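About Ronel

Ronel sells practice rooms for household robots. Gijs Geerts started the company after his own robot met his mother's china cabinet. Henk De Haan joined later and handles the invoices, plus most of the apologizing.

Our main kit, Stirkum, is a set of 114 simulated rooms. Your robot can drop things in them all day and we won't send a bill for the floor. 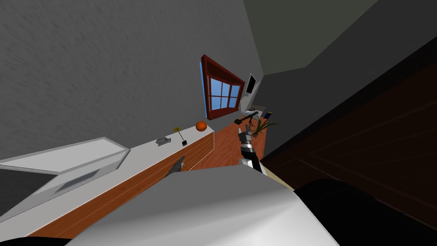 Two arms at work in a Stirkum room, basketball on the counter.

Customers get six months of support with every license. Nijs, the cheaper kit, has fewer rooms and the same two people answering the phone. Gijs would like it known that he prefers email.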